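The Snack Corner at Pekora, and How We Tidied It

My name is Eldana Teshome and I am working at Pekora since three years. Pekora is a small shared office on the second floor, above the Tromis print shop. We are translators mostly, and two people who do bookkeeping. In our office there is a corner where everybody puts food. When somebody comes back from a trip, they bring snacks and leave them in the corner. When somebody's mother sends a parcel, half of the parcel also finishes there. I like this habit very much, but by February the corner was not a corner anymore. It was a mountain.

So one afternoon, at four o'clock when the work is slow anyway, we decided to sort it. Da-eun Cheon wrote the rules on a piece of paper and put it on the door:

Open packages go out.
Old dates go out.
What you brought and want to keep, take home today.
Everything else is for everybody.

The rules are simple, but the reading of the dates is not simple. Our snacks come from many countries and each country writes the date in its own way. Some put the year first, some put the day first, and some print only a long code which could be the date or could be the number of the factory. Primo Orlandini was our specialist for this. He used to work in the storeroom of a supermarket called Cheema, and he told us to look always near the seam, on both sides, before we give up.

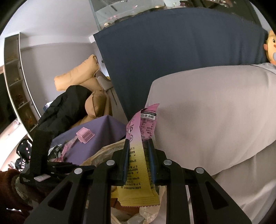
Wrappers were the slowest part of the afternoon. A box you can turn in your hand and find the date in a few seconds, but a thin wrapper has small text everywhere, and the important line is often the smallest. We had a long discussion about one that goes from pink to pale yellow, with rows of dark little letters and, near the top, a black label with white characters. I can read "400 033" there, and this did not look to me like any date. Kamran Mohmand said that it must be a postal code. Primo said that it is not our business what it is, we should find the date. I still think Kamran was right. In any case we made a separate bag for the things we could not decide, and in this bag went more than I had expected.

I should say also something about the sorting itself, because other offices have asked us. We did not make it scientific. We had one pile for sweet and one pile for salty, and we had a long argument about where to put corn snacks. In Da-eun's family the sweet corn snack is completely normal. For Tolera Tekleab corn is salty, and he did not want to hear anything else. In the end we agreed that corn goes where the person who opens it says it goes. This solved the problem only until two people opened the same kind.

The wafers were easier. Everybody agrees what is a wafer. The question is only if it is chocolate or cheese, and here you must look carefully at the package. I once gave a cheese wafer to a visitor with her coffee and told her that it was vanilla. She ate it very politely and asked for some water. After this I read the front and the back of everything, also when I am in a hurry.
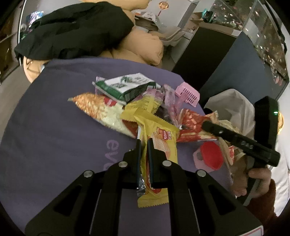

Tolera wanted to finish before six, so we stopped discussing and worked more quickly. He took the sweet things and I took the salty things, and Kamran went between us with the bag for the trash. Twice he threw away something that was still good, and twice Da-eun took it out again. She does not forgive waste. Her grandmother kept a shop, and in that shop, she told us, a broken cracker was sold as soup topping.

Some small things that we learned, if you want to do the same in your office:

Do it after lunch. Before lunch people eat what they are sorting and the work does not go forward.

Do not ask "who brought this?" too loudly. The person feels accused, and next time brings nothing.

Keep a marker near the snacks. When you open a package, write the month on it. We have said this to each other many times, and now finally the marker is there, on a string.

Chips and crackers should not be under heavy things. This is obvious, but in our mountain they were always at the bottom. I don't know how they travel there.

At the end Primo counted the money in the snack jar, which we had forgotten completely. There was 118 in coins, and we used a part of it for three storage boxes with lids from Ravau. They cost a little more than the ones in the market, but the lids close well. One box is sweet, one is salty, and the third has a label in Da-eun's handwriting which says "corn and other questions". Kamran has asked for a fourth box for tea. We will see. The tea has its own mountain, and for this I need first to rest.

The corner stayed in good order for about two weeks. Then Tolera came back from visiting his sister with one suitcase of clothes and one suitcase of biscuits, and he put the biscuits next to the boxes – not in them – because the boxes were full. I did not say anything. They were very good biscuits, with sesame, and I ate four of them standing up.

If you are visiting Pekora you are welcome to take something from the boxes. Please close the lid well, and if the package was new, write the month on it. If you can read the date on the ones in the undecided bag, please tell Primo, he is at the desk beside the window and he will be very interested.

Text by Eldana Teshome. Thank you to Da-eun Cheon, who corrected my articles ("a" and "the") in the first half. For the second half she had no time.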